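4.2 Shared kitchens and the reheating of food

The household survey described in Section 3 asked tenants how often they cooked a full meal at home and how often they reheated food prepared earlier. Of the 312 households that returned a complete form, most reported doing both in the same week. The answers differed more by type of tenancy than by age or income. Tenants in self-contained flats tended to cook in the evening and eat at once, while tenants who shared a kitchen with other households cooked larger amounts less often and relied on reheated portions in between.

This pattern was strongest in the Fesuvska buildings, where up to six rooms open on to one kitchen. Kubiak and Sadowski (see Section 2.1) found a similar habit in their earlier study of the Grabowska estate and put it down to competition for the hob between five and seven in the evening. Our interviews support that reading in part. Several tenants said that they avoided the kitchen at those hours, but others gave a different account: they cooked in bulk on a free morning, stored the food in marked tubs, and thought of the microwave oven as their main cooker for the rest of the week. Two of them had not used the hob since June.

Where the microwave oven stood also mattered. In self-contained flats it was usually kept on a worktop close to the sink. In shared houses it was more often found on a table or a chest of drawers, sometimes in the tenant's own room, and the top of it served as a shelf. Tenants spoke of these ovens as furniture as much as equipment, and some had dressed them accordingly (Figure 6).
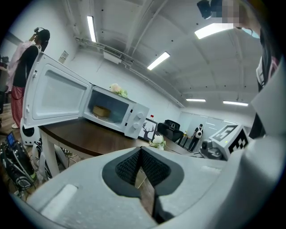 Figure 6. A white microwave oven on a dark brown wooden table, with artificial flowers on top and a woven container inside.

Ownership raised a further question. Under the standard Fullard tenancy agreement the landlord supplies a hob, an oven and a refrigerator, but no microwave oven. Tenants therefore buy their own, and the cost falls on those who have the least use of the equipment already provided. The mean price paid by our respondents was 80 euros, and in most cases the purchase was made within the first weeks of the tenancy. Second-hand ovens were common – often passed on by the previous occupant – and few came with a manual.

The energy diaries kept by a smaller group of tenants are harder to interpret. Entries for reheating were short and were often left out altogether on busy days, and the plug meters supplied by Geto recorded more use than the diaries did. Of 1060 diary entries examined, 500 referred to reheating. We treat this as a lower limit. The gap between diary and meter was widest for late-evening use, which tenants seldom regarded as a meal and so did not write down. Section 4.3 returns to this gap when comparing total electricity use between the two types of tenancy.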